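Search this site Search Go

Open Day at Ciluvero, or How the Laundry Won

December 26, 2023

I had been promised a robot that does the washing. My sister, who has three boys in hockey, had asked me to bring one home. 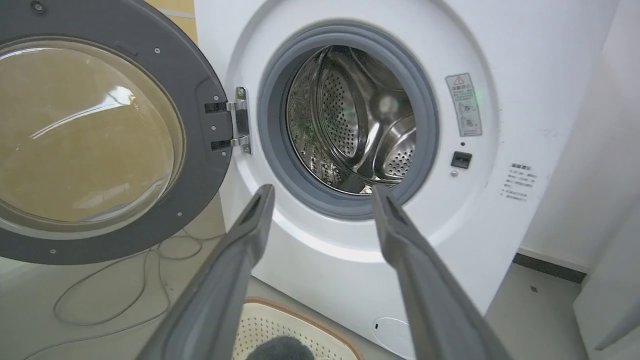 Ciluvero holds its open day once a year, at the end of a road that my phone believed was a river. The building used to belong to a carpet wholesaler and still has the carpet. You sign in, you are handed a sticker with a number on it (mine was 371, which seemed optimistic for a parking lot with nine cars in it), and you are shown to a table of cookies by a young man who would clearly sooner be at his desk.

The company makes software for robot arms that do household jobs. It does not make the arms, the grippers or the washing machines, and I heard this from four separate people before lunch, so I assume there has been a meeting about it. The software is called Balogun. The kitchen version is called Skadum. I asked where the names came from and was told that the founders had picked them during a long train trip, and that there was no more to the story.

Our guide was Danai Konstantinidis, who runs testing and talks very fast. She took us in groups of ten through what they call the apartment, a row of mock rooms with no ceilings. There is a bedroom where an arm makes the bed, or makes it worse, depending on the sheet. There is a kitchen where Skadum was putting mugs on a shelf at the speed of a man who has been told they're his mother-in-law's. Then you come to the laundry corner, and that's where the day got interesting.

The job sounds like nothing. Clothes go from the basket to the drum. The arm has two long gray fingers and a small camera down by the wrist, and the camera's view is put up on a big screen so visitors can see what the robot sees. What the robot sees, mostly, is washing machine. A front-loader with its door open takes up nearly the whole picture, and the steel drum with all its little holes throws the light back at you.

Konstantinidis gave us the talk while the arm got itself ready. Shirts are fine, she said. Socks are fine but dull. Towels are heavy and they swing. The trouble is anything fuzzy, which the camera has a hard time telling from a shadow, and anything with sleeves, which arrives at the drum in installments.

The first three items went in. People clapped for the first one, a few clapped for the second, and by the third we were used to living in the future and somebody was asking about the restrooms.

The fourth was a sweater. The fingers closed on it, the arm swung over, the body of the sweater went into the drum and one sleeve stayed outside, draped over the rubber gasket like an arm out of a car window. The robot let go. Then it backed up, looked, and evidently decided that the sleeve was a new piece of laundry. It took hold of the cuff and pushed. The sleeve went in and dragged back out with the fingers. It pushed again. On the third go one fingertip slid between the sleeve and the gasket, and the arm tried to leave with all of it.

I'd like to report sparks. What we got was a creak, as the rubber pulled away from where rubber should be, and then the washing machine moved. It moved an inch, maybe. A full-size washer moving an inch toward a group of ten people with cookies is more than you'd think, and the group moved considerably more than an inch in the other direction.

The arm has a force limit, and when it's pulling too hard it is supposed to quit. It did not quit. Konstantinidis was already talking to us about something else with her back to it, and I'll say this for her, she heard the creak and hit the red button without finishing the word she was on. The arm froze. The sweater hung there. A man behind me said "Well," and that covered it.

They closed the corner for the next hour and sent us to look at the bed. I'm nosy, so I didn't look at the bed for very long.

When I drifted back, Prodromos Karamanlidis was on his knees in front of the washer with a flashlight and a laptop on the carpet next to him. He is the safety engineer, and he was in a surprisingly good mood. He let me hang around as long as I stayed behind the yellow tape, and he told me what he thought had happened, more or less in the order he found it out.

The force limit was on. It was set for a different tool. The morning crew had swapped in the long fingers, which reach farther into the drum, and the settings file still described the short ones they'd been using in the kitchen. Longer fingers mean the same tug at the tip reads differently back at the wrist. Balogun thought it was being gentle. There is a checklist that covers exactly this, he said, and he showed it to me, and the box was ticked.

The second problem was that the software had no notion of giving up on a sleeve. It could give up on a garment. But it had counted the sleeve as a fresh garment every time it looked, so each attempt was its first attempt, and it went at it with a light heart. I have worked with people like this.

The third was the one that bothered him. The visitor line was painted on the carpet at a distance somebody had worked out from the reach of the arm. It hadn't occurred to whoever painted it that the arm might be holding on to an appliance. He had a tape measure out and was moving the line back while we spoke.

As for damage, the gasket had a crease in it that he didn't like, and he wrote the machine off for the day. The sweater was a size larger in one direction. The log, which he scrolled through for me with some pride, had 626 lines from the half minute or so before the button, and not one of them said anything was wrong.

What I wanted to know was whether the thing would have stopped without the button. He thought so, eventually, when a motor got too warm or the washer ran out of slack in its hoses. He didn't offer that as comfort. They were going to write it up and send it to Platine, the outfit that insures their demonstrations, and he expected a long phone call.

To their credit, they told everyone. At three o'clock Konstantinidis stood on a chair in the lobby and went through it all, the settings file, the ticked box, the painted line. She took questions for 25 minutes. A boy of maybe eight asked if the robot was in trouble. She said no, but that the person who ticked the box was going to have a thoughtful week, and I noticed that the young man from the cookie table was studying the cookies.

They did run the laundry again before closing, on a spare machine, with the short fingers, the line moved back and one engineer doing nothing but holding the red button. It loaded two T-shirts and a pillowcase. It took a while. I clapped for every one of them, mainly out of nerves.

A few practical notes if you're thinking of going. Parking is free and the road does exist. Wear something warm, the mock rooms have no ceilings but the building has a great deal of one, and the heat all goes up there. The bed-making is worth five minutes. Ask for the safety engineer, if he's around, because he will tell you more than the brochure does. Their smaller workshop day is in March and you have to write ahead for a place.

I told my sister about the sweater. She wanted to know if it folds.

14 comments
Shared 38 times

Contact | Copyright 2023, all rights reserved | Back to top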